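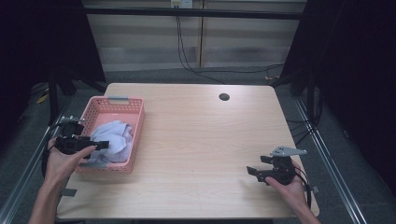 Rozália Kuruc

October 2019
Workshop notebook, cloth and basket table

Started the write-up Friday afternoon, finished after everyone had gone. Mostly for Jawad, who takes over the table in the morning slot, and for Taras, who wants the storage comparison in one place instead of on three sheets of paper.

Question, restated from the Karkstead notes: does a cloth left in a loose heap in the basket come out worse than one laid in flat, and if so, how much of the difference is still there after it has been smoothed out by hand on the tabletop. The laundry guidance we inherited says "fold promptly" and gives no time and no reason. Žofie asked me to put something more useful in its place.

Setup

Table is the light wood-look one with the rounded corners, back toward the paneled wall. Height at the front edge is 77 cm, measured twice. The laminate is smooth enough that a single layer of cloth slides if you push it with a flat palm, so smoothing has to go outward from the middle. Pulling from one edge moves the entire cloth and the crease goes along with it.

Basket goes on the left half, handle end away from the person standing. The right half is the working area and stays clear during a run. On Tuesday's sheet somebody had the basket on the right, which puts the cable hole at the back right behind it. Makes no difference to the cloth but the notes on that sheet are mirrored and I had to flip all of them.

Gray tape on the tabletop stays down. It was lifted once for wiping and put back by eye, and the two strips at the front ended up closer together than before. They are now at 83 cm between inner ends. If they have to come up again, write the distance down first.

Basket

Salmon-pink plastic, perforated sides in a grid pattern, gray handle. Mass empty 557 g on the bench scale. Inside depth at the middle of the long side 32 cm minus the thickness of the base, which I did not measure separately. Taras to do it with the depth gauge.

Points on the basket that matter for cloth:

The perforations mark the cloth. A damp cloth pressed against the side for an hour picks up a faint waffle pattern, strongest in the lower third where the weight of the heap pushes outward. On a dry cloth I could not find the pattern after the same time, in the same light.

Mold line. There was a rough spot on the inside of one hole near the handle end. It caught a loop of the terry cloth and pulled it. I took it down with the fine file and ran a nylon stocking around the inside afterwards, nothing caught. The Skemstead baskets had the same defect in the same place according to Wael, so check any replacement before use.

Handle. Leave hems off it. A corner draped over the handle dries at a different rate from the rest and you get a stiff band across it.

Cloths

Working set is the lavender one plus the two white ones and the terry. The lavender has no care label left, only the stub of one, so I have not written down a fiber content and would ask others not to guess at one on the sheets. Tuesday's sheet says "cotton?" and Wednesday's says "poly", same cloth. Call it "lavender" and leave the column blank.

It is the most useful of the set all the same. The pale color shows a crease well under side light, better than the white ones, which wash out. Under the ceiling light only, neither is much good. Angle the desk lamp low from the left and turn the ceiling light off for grading.

Procedure as run

1. Cloth out of the spin cycle, shaken three times holding two adjacent corners.
2. For the loose condition: dropped into the basket from just above the rim, no arranging. For the flat condition: folded in half twice and laid on the bottom.
3. Left for the set time. Timer on the shelf, phone timers have been silenced by accident too often.
4. Lifted out by the two nearest corners, laid on the right half, spread.
5. Graded as spread, then smoothed with four passes from the center, then graded again.
6. Hung on the rail in the other room and graded dry the next day.

Grading is the one-to-five scale from the Karkstead folder, five being no visible crease. Two people grade without seeing each other's number. Where they differ by more than one grade the cloth is looked at again together. This came up twice all week, both times on the terry, which does not really suit the scale.

Results, short version

Fifteen minutes: no difference between loose and flat that either grader could see after smoothing. Before smoothing, loose is one grade worse, sometimes less.

One hour: loose is two grades worse as spread and half a grade to one grade worse after smoothing. Half grades are averages of the two graders, we do not award them individually.

Overnight, damp: bad in both conditions, and bad in different ways. The loose cloth has short creases in every direction, many of them star-shaped where a peak in the heap was pressed by the layer above it. The flat cloth has two hard fold lines and is otherwise nearly clean. On the numeric scale they come out similar. To look at, they are not similar at all, and whoever uses these numbers should be told so.

Overnight, dry: loose loses one grade against flat. After smoothing the lavender recovered most of it. The whites did not.

Position in the heap counts for more than I expected. The part of the cloth lying on top stays close to its starting grade even after an hour. The part at the bottom carries nearly all the damage. Žofie suggested turning the heap over halfway through, and on the single run we had time for, the damage was spread more evenly with no real gain in total. One run, so no conclusion.

Spreading technique

Wael and I spread differently and it shows in the as-spread grade, so it has to be fixed before the February repeat. He finds a corner, follows the hem to the next corner and lifts. I take whatever is on top, lift until a corner falls free and take that. Mine is quicker with a small cloth. His is steadier with a larger one and leaves fewer folded-under edges. For the repeat we use his.

Folded-under edges are the main source of bad grades that are not really creases. Run a finger along all four hems before grading. If one is turned under, turn it out and note it -- do not grade and then correct.

Also watch for the cloth dragging over the rim on the way out. It catches on the near side if you lift toward yourself. Lift straight up until the lowest point is clear, then move right.

Things that went wrong

Wednesday's first run void. Cloth went in without being shaken and I only noticed from the sheet.

The second white cloth has a water mark on it, a ring the size of a saucer. Wiped the table, ran a white paper towel over the laminate, came up clean. Source not found. Cloth rewashed, ring still there, cloth remains in use for crease grading only.

Timer stopped at an unknown point in one of the overnight runs. Left the result in the table with an asterisk, since "overnight" was never a precise time to begin with. Start and end times are to be written by hand from now on.

The bench scale drifted by a few grams between morning and afternoon. Matters for the damp mass, does not matter for the basket. Taras has moved it off the windowsill.

Floor behind the table is carpet, dark gray, and sheds. A cloth that falls back there goes straight to the wash and the run is void, even if it looks fine. Lint shows up as false creases under the low lamp.

For Jawad

Lavender cloth goes first on each set, then whites, terry last. Keep the order, the sheets are printed for it.

Wipe the tabletop with the barely damp sponge and let it dry before the first cloth. No spray. The Bustari spray in the cupboard leaves it slippery and the smoothing passes come out different for the rest of the morning.

Sheets are in the left drawer, pencil only. The red folder is the old series, please do not add to it.

Open

Inside depth and base thickness of basket (Taras).
Second basket with solid sides for comparison. Říha has one in their catalog that looks close in size, price to be asked.
Thirty-minute condition. The gap between fifteen minutes and one hour is where the useful answer is and we have nothing in it.
Whether to drop the terry from the numeric results. Žofie says yes, Wael says keep it and footnote it.
Replacement bulb for the desk lamp, same color temperature as the present one. Number is on the base, I have copied it inside the back cover.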